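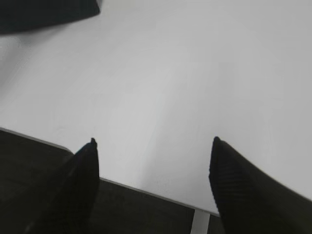

Why Do White Things Look White?

Light from the Sun is a mixture of colors. A rainbow shows them spread out, from red at one side to violet at the other. When all of these colors reach your eye together, you see white.

Objects do not make this light. They receive it and send part of it back. Sending light back is called reflection. Taking light in is called absorption. A red apple absorbs most of the colors and reflects mainly red. A white surface reflects nearly all of the colors. A black surface absorbs nearly all of them, and very little light comes back to your eye.

Absorbed light does not vanish. Its energy turns into heat. On a sunny day in July, a black car roof gets hotter than a white one parked beside it.

What is a shadow?

Light travels in straight lines. When something solid stands in the way, less light reaches the area behind it. That area is a shadow. Shadows are easiest to see on pale surfaces - a pale surface reflects a lot of light, so any drop is easy to notice.

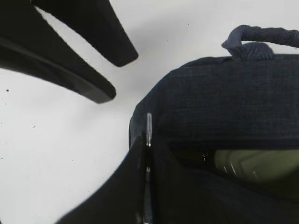 Many shadows have two parts. The dark middle part is the umbra, where the lamp is fully blocked. The softer edge is the penumbra, where only part of the lamp is blocked. A small lamp gives a sharp shadow. A wide lamp gives a blurred one.

Try it yourself

You need a flashlight, a sheet of white paper and a pencil.

1. Lay the paper flat and make the room dark.
2. Hold the pencil close to the paper and shine the flashlight from above. Look at the edge of the shadow.
3. Raise the pencil slowly toward the flashlight. The shadow grows and its edge becomes softer.

Repeat the test with black paper. The shadow is still there, but it is much harder to find.

Words to know

Absorb: to take in.
Reflect: to send back.
Umbra: the darkest part of a shadow.
Penumbra: the lighter edge of a shadow.

Written by Fatima Zulu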